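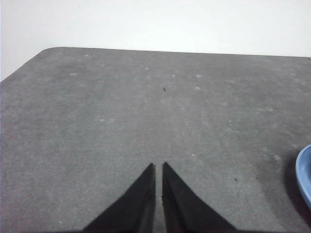
Gripper over the gray table, blue bowl off to the right.

Can it clear the table yet?

April 23, 2022

My sister asked me last week when she could buy a robot that does the dishes. I told her she has one already and it's called a dishwasher. She said she meant the rest of it, the part where somebody walks around the house collecting cups and scraping plates. I've been thinking about that question ever since.

I spend part of my week at a small shop in Butcombe that builds fixtures and does some automation work for packing lines. Packing lines are easy to be proud of. The box is always the same box and it always arrives in the same place. We have an older cell on the Jirkora line that moves 2,000 cartons on a normal day, and most days I don't think about it at all.

A kitchen table is a different job. Take a bowl. There are at least three ways to grab one with two fingers. You can pinch the rim, which works until the bowl has soup in it. You can come in from the side, which needs a wide opening and a bowl that won't slide away. Or you can push it against something and scoop, the way a person with full hands does. People switch between these without noticing. A program has to pick one, and if it picks badly the bowl goes on the floor.

Then there are the crumbs. Look at the tabletop and you'll find a few specks and flecks on the gray, and to me those are harder than the bowl. Two hard fingers are a poor tool for a crumb. A person wipes, and wiping means pressing evenly on a surface and knowing when it's clean. On a mottled surface with pale blotches all over, I'm not sure I could tell you what's dirt and what's just wear.

Yuxi Wei, who I share a bench with, is more hopeful than I am. Her view is that the arms have been good enough for years and that the missing part is judgment - what to pick up, what to leave, what to do when the first try fails. She thinks a machine that clears a table slowly, while you're at work, would be worth having even if it took an hour. I said an hour is fine as long as it doesn't need me standing next to it. We left it there and got lunch.

My own test is simple. I'd give a machine a table with 10 ordinary things on it, leave the room, and come back to see what's been put away and what's broken. Then I'd do it again with different things. I haven't seen anything I would trust with my mother's plates.

For shop-floor work I'd say yes, plenty of it is ready, as long as you can control what shows up and where. For the house I'd say some of the floor cleaning and not much else. I plan to write more about gripper fingers in June, mostly about pad material and why I keep going back to plain rubber. My sister is still loading her own dishwasher.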